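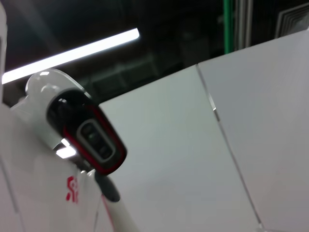
A black sensor module with red trim on a white robotic arm.

Evening classes in Guvville will move to the old Beveck building

The evening school of Guvville will leave its rooms above the bus station and start the new term in the former Beveck office building on Sisay Street. The town council agreed to the move in June, after two long meetings and one vote that had to be repeated.

The school has 1,345 people on its lists this year. In the present rooms there is space for 47 of them at one time, and many courses are full on the first morning of sign-up. The Beveck building has nine rooms on two floors, and all doors on the ground floor are wide enough for a wheelchair.

"We had people sitting on the stairs during the bookkeeping course," said Ataahua Tautahi, head of the evening school. "They were very patient with us, but it is not a good way to learn after a full day of work."

The new program will include bookkeeping, sewing, first aid, basic electrical work and four levels of English. A course in bread baking, which was stopped two years ago when the oven broke, will come back in the winter. The price of most courses stays at $50 for the term. People who are out of work can ask for a lower price at the office.

Not all neighbors are happy with the plan. Sisay Street is narrow and the parking places are mostly taken by seven in the evening. Ewan Ellery, who has a bicycle repair shop across the street, told the council that customers already leave their cars in front of his gate. He asked for clear signs and for a later bus.

The council answered that line 3 will run until 10:15 p.m. on class days. The question of the signs is still open – it will be discussed again after the first month of classes.

Some work must be finished before the opening. The heating on the upper floor is old, and the council has set aside money for a new boiler. The Lurkel Library has promised to give 1,000 used books for a small reading room near the entrance.

Residents can visit the building on Saturday from 10 a.m. to 2 p.m. and sign up for courses at the same time. The entrance is from the yard, because the front steps are under repair.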